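The Man Who Can't Leave a Tablecloth Alone

By the time I'd got my coat off, Hubert Zawadzka had already put a plate of plum cake in front of me and asked what I thought of checks. Plaids, ginghams, tartans, the lot. I said I liked them fine. He looked a little let down by that, so I tried again and told him my grandmother had a red one for the kitchen table, and after that we were friends.

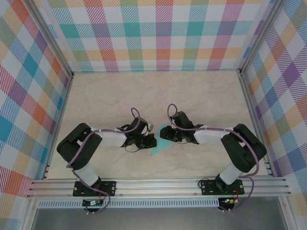
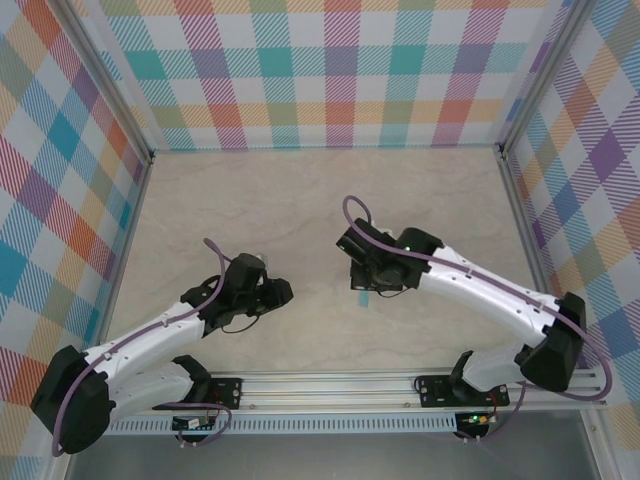 Big checks, loud colors.

5 min read

Hubert collects tablecloths. He has 638 of them at last count, nearly all checked, and they live in a narrow brick house in Pidness that he bought mostly for its closets. He is seventy-one, very tall, and he talks with his hands so much that I moved my coffee twice.

"People say to me, why not paintings, why not stamps," he told me. "But who ever spilled soup on a stamp? A tablecloth has been somewhere. There was a birthday on it. Somebody had an argument across it. I like that."

He started in his thirties, when he was a delivery driver for Wasilewska, the old linen and bedding store on the main street (it closed years ago – there's a phone shop in there now). The store used to send back anything with a weaving fault, and one November the manager told him to throw out a whole box. He took it home instead. There were 30 cloths in it, all the same green and white check, all with the same wrong thread running down one side.

"One thread! Yellow, where it should be white. I looked at it for a whole evening. My wife thought I was ill."

I asked if he still had them.

"Twenty-nine. I gave one to my sister and she cut it up for napkins. We don't discuss it."

I should say that I went in expecting to be there for an hour and came out after dark. Part of that is the cake, and part of it is that Hubert doesn't really show you the collection, he makes you handle it. You hold one end, he holds the other, you both walk backward until it's flat, and then he tells you about it while your arms get tired. We did this in the hall, on the landing and in the back bedroom, where there's just enough room if one of you stands on the bed.

He's funny about terms. To Hubert, a gingham has two colors and even squares, and if it doesn't, you'd better not call it one in his house. Plaid is a word he uses for anything with more than two colors and bands of different widths. Tartan he's careful with. "Tartan is plaid with relatives," he said, and then told me I could write that down, which I was already doing.

The ones he loves best are the picnic cloths, the really bright cotton ones with six or seven colors fighting each other. Most collectors he knows go for the older linens, and he has a few of those too, folded in tissue, but he got through them pretty fast. The picnic cloths took us most of the afternoon. He had one with orange and a sort of minty blue that I would happily have walked off with.

"Whoever drew this was in a good mood," he said. "You can't do that pink next to that brown if you're worried about something."

Some of what he knows about them came from Oltoris, the mill across the river where his mother worked as a checker (yes, he's heard the joke, he's made it himself at every family wedding). She looked over the finished cloth on a slanted table by the window and marked the faults with a bit of blue chalk. As a boy he'd wait for her at the gate, and on bad weather days they'd let him in to sit underneath the table.

"So I saw the patterns from below first. The light came through. I still hold them up to the window, you noticed?"

I had noticed. He does it with every single one, even the plastic-backed ones, where you can't see a thing.

The mill's order books ended up with him too. There's one he keeps on the kitchen shelf between the cookbooks, and he opened it for me at pattern 1266, which is his white whale. It's listed as a summer check in five colors, and there's a note beside it in pencil with a name, Botine, and nothing else. He thinks that was a hotel. He has written to two hotels, a ferry company and a lady in another state whose maiden name it was, and she wrote back a very nice letter about her father's dairy but had no tablecloth.

"Maybe they never made it," I said, and regretted it right away.

"Maybe," said Hubert. "But then why give it a number?"

We had more coffee. I asked the question I always want to ask collectors, the money one, and he didn't mind at all. The most he has ever paid was 110 dollars, for a round cloth with a hole in the middle for a patio umbrella, and he thinks he was robbed. Most cost him less than lunch. Quite a few come in the mail from people he has never met, sometimes with a note, sometimes with the crumbs still in the fold.

Does he use them? I was sure he'd say no. But he changes the kitchen one every Sunday – sorry, every week on whatever day he does his wash, he made a point of telling me he isn't strict – and he picks it with his eyes shut. The one we were sitting at was navy and cream, with a coffee ring near my elbow that wasn't mine. I checked.

"If it gets a stain, it gets a stain," he said. "Cold water, a bit of salt, hang it outside. And if it doesn't come out, now it has your visit on it."

His daughter would like him to slim things down before his knees get any worse on the stairs. He's thinking about it. He has gone as far as putting a chair on the landing and making a small pile of cloths he might be able to part with, and when I was there the pile had four in it. He picked up the top one to show me, held it to the window for a while, and put it back in the closet.

I went home with three slices of plum cake wrapped in foil, and a promise to look through my grandmother's things for the red one. He's called twice to ask.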